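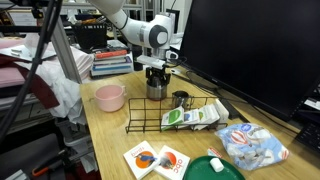 Vikas Tripathi puts the kettle on before he has said hello properly, and it is a good fifteen minutes before we get anywhere near the subject I came to Plisport to ask him about, which is how a man ends up giving most of his working life to tea. He doesn't mind the delay. "You can't talk about it with a dry mouth," he says, and goes hunting for the ginger.

He grew up over his father's grocery, where the tea came in chests and was sold loose by weight, and his first job, at seven years old, was sweeping the dust out of the bottoms of them. The dust went into a jar, and the jar went upstairs to his grandmother, who wouldn't drink anything else. "She said the leaf was for the customers and the dust was for people with taste," he tells me. "I believed her until I was maybe twenty. Then I had a really good first flush from the hills and I felt terrible, like I'd gone behind her back."

The shop he runs now is called Bisht, after the family who had the building before him and whose name was already painted over the door (he liked the lettering and the sign painter he asked wanted too much money). It has a long counter, four stools, and a wall of tins, which he labels by hand with the name of the garden and the month of picking. There are 56 teas on the list this spring. He would like fewer. Every time he drops one, somebody who has bought it twice in ten years comes in and looks hurt, and back it goes.

I ask him what people get wrong when they make chai at home, expecting a lecture, and get a long, happy wander instead. Mostly they're in a hurry, he thinks. They put the milk in too early, or they use a beautiful whole-leaf tea that was never meant to be boiled and wonder why the pot tastes of nothing but cardamom. "Buy the cheap strong stuff! Please! I'll sell you the expensive one if you insist, I have rent to pay, but I'll be sad about it all afternoon."

His own method goes like this. Crushed ginger and two pods of cardamom go into cold water, and the water comes up slowly to a boil. The tea goes in and has three minutes by the clock. Then the milk — whole milk, and he won't be argued with — and it is allowed to rise up the pan and fall back twice. Sugar goes in at the end, in the pan, so that everyone has to drink it the same way. His wife takes hers without. "We have two pans," he says. "It's a long marriage."

He keeps a notebook of every tea he has tasted seriously, starting from the year he left school, and the last entry when I visited was number 1658. Some of the pages are only a word or two. Number 518 says "wet dog, but nice," and he still can't decide whether that was praise. He went back to the same garden the next year to find out and they'd changed everything, the manager, the drying shed, even the name, so he never did get to taste it again.

It hasn't all been easy. In February the boiler gave out, and for nine days he made tea for customers on a camping stove in the yard, in his coat and his good hat. A surprising number of people came anyway. One woman from Kondton, two bus rides away, came on three of those days and brought her own chair, and he has been saving her the end of the Assam tin ever since.

I wonder out loud whether he ever gets tired of it, the same leaf and the same water all day long, and he takes the question more seriously than I meant it. He turns his glass around a few times. "I get tired of talking about it sometimes," he says. "Not today, today's fine, you've come a long way. But drinking it, no. The first one in the morning, before I open, with the radio on low and the shutter still down — I look forward to that when I'm going to bed."

There's a bell over the door, and it goes twice while we're sitting there. The second time it's a boy of about ten with an envelope of coins and a list from his mother, and Vikas reads the list aloud, disapproves of one item, swaps it for something cheaper and drops a piece of ginger candy in the bag. Then he comes back, looks at my glass, and asks why I've let it go cold.

Bisht is open every day except Monday. Tastings are held upstairs, and you should call ahead, as there's only room for six.

22/03/2022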